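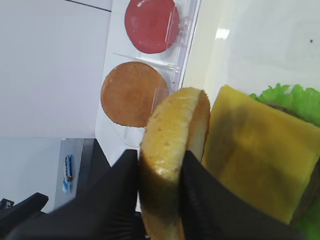 *Page last changed: 18 March 2025*

# Kakutia Bemunska burger layer set, with clear holder

The Bemunska set is a stacking burger for play kitchens, counter displays and sorting exercises. It consists of separate layers that are stacked by hand in any order, plus a clear acrylic holder that keeps the round layers upright and visible between uses. The pieces are replicas and are not food.

## Contents

The standard set has seven layers. Bun halves, patty, cheese and lettuce are supplied together with the flat discs for the holder. The holder is packed in its own sleeve and can be ordered alone.

| Item | Notes |
|---|---|
| Bun halves | Round, golden yellow, with a rounded crust and a pale, porous cut face |
| Patty | Brown |
| Cheese | Square slice, yellow, smooth surface |
| Lettuce | Bright green, ruffled edge |
| Discs | Round and flat, including one in red for tomato or sauce |
| Holder | Clear acrylic, rectangular, with thin ledges and clips |

The layers don't lock together. A finished stack is held by its own weight and should be carried on a tray or plate. There are no magnets, pegs or hook-and-loop patches in the current version.

## Holder

The holder is 224 mm high and is intended for mounting against a flat vertical surface. Discs are placed one above the other. Each ledge carries the lower edge of a disc and the clips limit forward movement.

Insert a disc from the front, lower edge first, then press the upper part back until it sits behind the clip. Remove it in the reverse order. Do not pull a disc sideways against the clip.

The holder is sized for the flat discs only. Bun halves are too thick for the clips, and the square cheese slice does not seat on the ledges. Store both flat in the carton insert or in a shallow drawer.

Mounting screws are not included. The adhesive pads in the sleeve are for painted metal, glass and sealed board. On textured walls, use screws. Wait 24 hours after applying the pads before loading the holder.

## Handling

Bun halves can be picked up flat or on edge. On edge, grip the piece across the crust and the cut face with even pressure on both sides. The cut face is softer than the crust and will mark if it is pinched with a fingernail or a narrow tool. Light marks recover when the piece is left flat overnight.

Lettuce is the most flexible layer and should be placed last before the upper bun half if a level stack is wanted. Placed lower down, it tilts whatever sits on top of it. The cheese slice overhangs the patty at the corners – this is intended and is not a sizing fault.

## Cleaning

- Wipe layers with a damp cloth and mild soap.
- Do not soak the bun halves.
- Wipe the holder with a soft cloth only. Paper towels leave fine scratches on clear acrylic.
- No alcohol, glass cleaner or bleach on the holder.
- Keep everything below 40 °C. Dishwashers and heated drying cabinets are not suitable.

The red disc shows scuffs sooner than the other layers. These are surface wear and do not affect use. Replacement discs are sold singly.

## Compatibility

Discs from the Zarora sandwich set fit the Bemunska holder. Zarora bread slices do not. The first version of the Zarora holder had narrower clips and will not accept Bemunska discs without force – check for the molded "2" on the back of the holder before ordering spares.

## Ordering

| Code | Description |
|---|---|
| BEM-S | Standard set, seven layers and holder |
| BEM-L | Layers only |
| BEM-H | Holder only, with adhesive pads |
| BEM-D | Single replacement disc, state color |

Sets are shipped by Adeyemi in cartons of 17. Single sets are available from stock at the carton price plus handling. BEM-H is on back order until April; orders for BEM-S are not affected.

Damaged holders must be reported within seven days of delivery, with the batch number printed on the sleeve. Keep the sleeve until the holder has been checked.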